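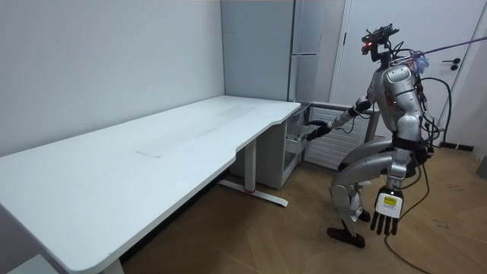 Puria wants $52 a month for the app that tells your electric van when to charge. The pitch is that Tison, its scheduling software, saves fleets money by waiting for cheap overnight power. A $2 timer does much of that.

Segundo Chávez runs delivery vans for Condori and tried it in January. His power bill went from $944 to $886, so the subscription ate nearly all of it.

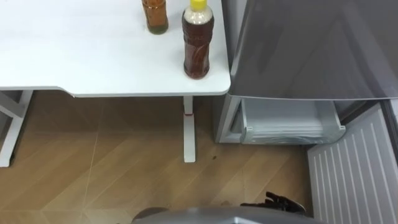 Range claims deserve the same doubt. Puria quotes them with an empty van. Load it with drinks, even plastic bottles like the pair on the white table, and see how far you get.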